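About Tollusent

Tollusent is a contract kitchen and training company. We prepare meals for schools, clinics and workplace dining rooms from our main site in Pundale, and we run a smaller kitchen and training center in Flistby. Between the two sites we employ 112 people. Most work in food preparation, dishwashing, packing and delivery. The others plan menus, buy supplies, keep the equipment running and teach.

The company was started by Elfriede Gerlach, who had managed hospital kitchens before opening one of her own with five employees and a leased delivery van. She remains our director. The first contract was for a single elementary school, and lunches were carried in by hand through the side door. We now serve 849 meals on an ordinary school day, with a lower number in January while several of our clients are closed.

Our Work

Kitchen work begins at 4:30 a.m. with the bread and breakfast team. The main lunch shift follows at 6:00 a.m., and the cleaning shift ends at 7:00 p.m. Each client receives a menu four weeks in advance. Special diets are prepared in a separate room at Pundale, with their own utensils and their own storage, and are signed out by a lead cook.

We also offer a kitchen skills certificate at Flistby. The course lasts ten weeks and is open to employees and to members of the public. Graduates are invited to apply for open positions with us, though they are under no obligation to do so.

Automation in Our Kitchens

Tollusent has used machines for as long as it has existed. Conveyor dishwashers, tray sealers and portion scales were in place before most of our present staff joined. What has changed in recent years is the kind of task under consideration. Sorting returned dishes, clearing counters and setting out utensils were once thought too irregular for a machine. They are also among the tasks our employees most often name when asked what tires their hands and shoulders.

Our automation program, known within the company as Shehu, studies these tasks at Flistby with robot arms at a test table. The program is managed by a small technical team and guided by a panel of kitchen employees, who choose the tasks to be studied and review the results. A task is considered for the kitchen only after the panel has agreed that it should be.

The work is deliberately modest in scale. Household items and toy foods are used at the table, and real meals are kept out of it entirely. Exercises are short and are repeated with the items in different places – a plate moved toward the edge, a bowl set beside the oven, a bottle laid down where it might otherwise stand. Kitchen employees who take part are paid at their normal rate, and the hours count toward their shift.

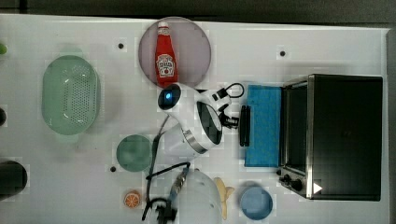

What Changes for Our Employees

Automation affects people before it affects production figures, and we have tried to write our policies in that order. The following commitments apply at both sites and form part of every employment agreement.

No position is ended as a result of the Shehu program. When a task is handed to a machine, the employees who performed it are offered other duties at the same pay or better. Those who wish to move into equipment care, diet preparation or teaching receive training during working hours.

Employees are told of a planned change at least three months before it takes effect. Notice is given in person at a shift meeting and again in writing. The lead cook for the area is present at the meeting, together with a member of the technical team who can answer questions.

Any employee may stop a machine at any time. There is no penalty for doing so, and no supervisor's approval is needed. Each stop is entered in the area log with a short note, and the notes are read at the next panel meeting.

Machines are not used to measure the speed or attendance of individual employees. Recordings made at the test table are kept for the program alone and do not enter personnel files.

Last year our employees completed 558 hours of paid training connected with automation. Much of this was basic: safe distances, cleaning procedures, how to restart equipment and when to leave it alone. A smaller part prepared kitchen staff to guide the arms themselves and to judge whether an exercise resembles the work as it is done on shift. Experienced dishwashers have proved especially good at this. Several exercises have been redesigned on their advice, including one in which plates were being stacked in an order that no dish room would use.

Not every result has been favorable. A plan to automate the setting out of utensils at Pundale was withdrawn after the panel found that the proposed station would block the route to the hand sinks. It may be studied again when the room is renovated. Tasting, plating for special diets and the final check of each delivery are done by people, and we have no plans to change this.

Visits and Contact

Clients, schools and neighboring businesses are welcome to visit the training center at Flistby by appointment. Visits last one hour and include the teaching kitchen and the test table. Closed shoes are required, and hair must be covered in the kitchen areas.

Current openings and course dates are posted at the front desk of each site. Questions about the automation program, including requests for a copy of our employee commitments, may be addressed to the Shehu team at Flistby.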